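Witcombe Family Records Index
Frequently asked questions

What does the index cover?
Households in the town of Witcombe and the outlying farms at Eberhard, taken from census sheets, parish registers and the land tax books. Each household has one entry. Each person in it has a separate line with a line number.

How do I cite an entry?
Give the series letter, the sheet number and the line. Sheet 2203, line 3, is written W 2203/3. Leave out the page number stamped in the corner of the film – it was added later and does not match the sheets.

Why does a surname appear under more than one spelling?
Names are copied as the enumerator wrote them. Search results group the common variants, but the text of the entry is never changed. If a search fails, try the first three letters followed by an asterisk.

What does "n.s." mean in the age column?
Not stated. A blank column means the sheet is torn or too faint to read at that point. The two are kept apart on purpose, so please keep them apart in your own notes.

Are infants listed?
Children under one year are listed with their age in months. A child who was born and died between two census years will appear only in the parish series. 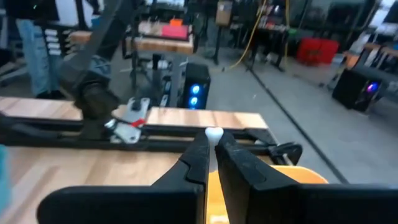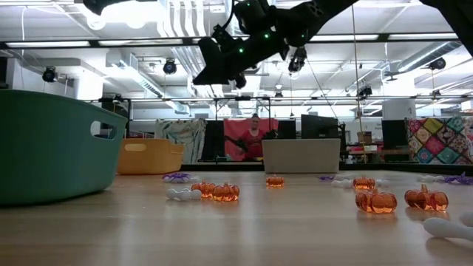
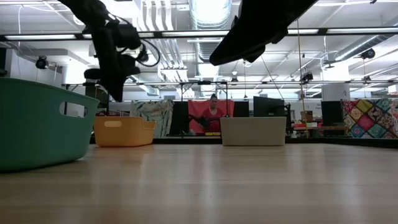

Can I trace a family that moved to Witcombe from Staltau?
Start with the prior residence column, which gives the town but seldom the street. The Staltau registers are indexed separately and use their own numbers. Where the same person has been matched in both, the entry carries a cross-reference in brackets.

Who decides whether two entries are the same person?
Matches are proposed by Damian Lüthi and checked by Hermine Wieser. A match needs 2 independent points of agreement besides the name, such as a birthplace and the name of a spouse.

I found an error on sheet 3262. How do I report it?
Send the citation, the reading as it stands and the reading you propose. Corrections are loaded on Wednesday. Errors made by the enumerator stay in the text and get a note.

Can I download the whole index?
Single series can be exported from Luso, the search program, as plain text. Select the series, then Export – the land tax series has to be exported one district at a time.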